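Tevdale folding notes: read me first

Right, so I've written this up because I got fed up answering the same messages about how we fold our whites! It's all light cottons on a white table. I know, I know, white on white. You get used to it.

The starting point is always the same. Clear the table, give the cloth a good shake, then put it down and leave it alone for a moment before you go in with the smoothing. A folded piece with a few wrinkles on top is fine by me, I'm after a shape that stacks. 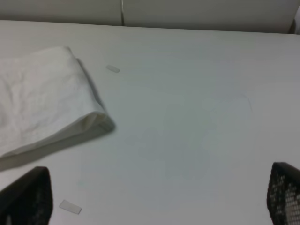 Elvia Ledesma wrote back that she'd keep the thick folded side facing out on the shelf, so you can pull one piece without dragging the whole pile down with it. She does hers in thirds and reckons halves are a waste of a shelf.

I've gone over to facing them out too, though I'm sticking with halves (my shelf at Garnitz is deep and I like using all of it). If you're sorting the folder by fold, halves and thirds are kept apart, and there are 356 I never managed to put in either. Sorry! They're in a subfolder called "other".
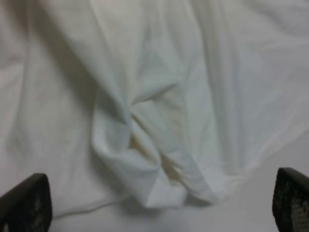
My worst habit is rushing the middle stage. I get hold of too much at once, pull, and then wonder why the finished thing looks like a bread roll. Graciela Aravena showed me how to let go and start again from the hem, and it does save time in the end, even if it feels like giving up. When the cloth is drawn together in the middle like that, with long ridges running off it, I'd put it in "gathered", and anything with one clean fold goes in "folded" even if the edges are miles out. I was stricter in the first version and it drove me mad.

Shirts are their own little world. I lay them as flat as I can, collar nearest me, and bring the hem back over the body before I worry about sleeves.
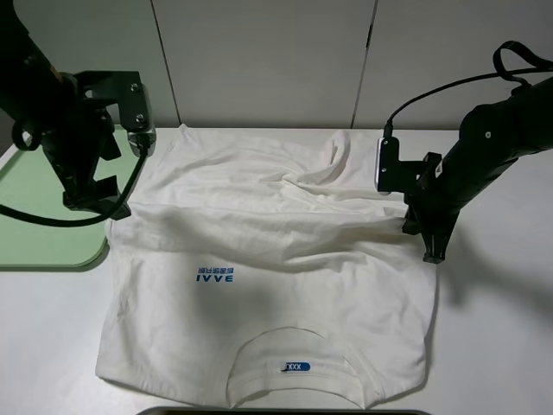 Do I need to iron the shirts before folding them?
Smoothing with your hands is plenty for everyday T-shirts, and I only get the iron out for things with a proper collar.

Still to do: the Jallimix pillowcases, which I've got 7 of and keep putting off, and a better name for "other". If you spot something in the wrong subfolder, send me the file name and I'll move it, usually in the evening once the kettle's on.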